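The robot that does the cabling at Caltcombe

Kipchumba Mollel used to come home from Pathirana's Caltcombe workshop with sore fingertips. A busy order meant 144 network leads, every one pushed in by hand, and by the ninth hour you stopped caring which was which. Now there's an arm for that, and he loves it!
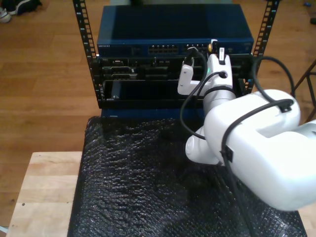

The arm brings a cable connector up to the switch ports.

Mollel and two colleagues teach it each new rack layout, which takes them three days (it was more like a fortnight in February). "I plan the job now," he says. "I still get my hands in there, just when I want to." He has already put his name down for the next training course.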